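# Why Does a Bath Mat Have Cups Underneath?

Wet floors are slippery. A smooth tub or shower floor with soapy water on it is even more slippery, because the soap and water make a thin layer between your foot and the floor. Your foot rides on that layer and slides. An anti-slip mat gives your foot something bumpy to stand on, and it holds on to the floor at the same time.

## How the cups hold on

Many bath mats have small round cups on one side. Each cup is shaped like a shallow bowl. When you step on the mat, the bowl gets squashed flat and most of the air under it is pushed out. The cup tries to spring back to its bowl shape, but air can't get in under the rim. The air in the room is pressing down on the outside of the cup all the time, and now there is very little air inside to press back. So the cup stays put.

One cup doesn't hold very much. A mat has rows and rows of them. The one we used for the experiment at the end of this page has 381.

Cups need a smooth, clean surface. On rough tile, air sneaks in through the tiny gaps and the cup lets go. Sand, hair and old soap do the same thing.

## What the holes are for

If a mat had no holes, water would sit on top of it like a puddle on a plate. The holes let the water run through and down the drain. They also help the mat dry when you hang it up.

A bendy mat can be folded, rolled or stood up against a wall. That makes it easy to lift away when the floor needs to be cleaned.
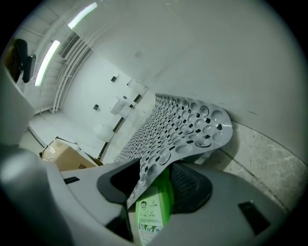
Gladys Khaemba wrote to ask whether you can just spray the top of the mat and leave it where it is. Her children at home in Derance take turns cleaning the bathroom, and they wanted to know if lifting it was really part of the job.

It is. Water gets trapped under a mat that is never moved. Soap and bits of skin collect there too, and tiny living things called mold and bacteria feed on them. You may see pink or black spots, or feel slime on the cups. A slimy cup slides.

## Cleaning a mat

1. Ask a grown-up to help. Cleaning products can sting your eyes and skin, so the grown-up handles the bottle and reads the label first. Never mix 2 products together.
2. Lift one corner of the mat and peel slowly. Air slips under the cups and they pop loose. If you pull from the middle, the cups can tear.
3. Rinse both sides with warm water.
4. Scrub the cups with a soft brush.
5. Rinse again until there are no more bubbles.
6. Hang the mat up so that air can reach both sides.

## Try it

Get a small suction cup, the kind used for hanging things on windows. Press it onto a dry, clean window and pull. Next, wet the rim and try again. Then sprinkle a little flour on the rim and try a third time.

Our dry cup held for 16 minutes with a bag of marbles on it. With a wet rim it held for 28. With flour it fell off right away, and we had to sweep up the marbles.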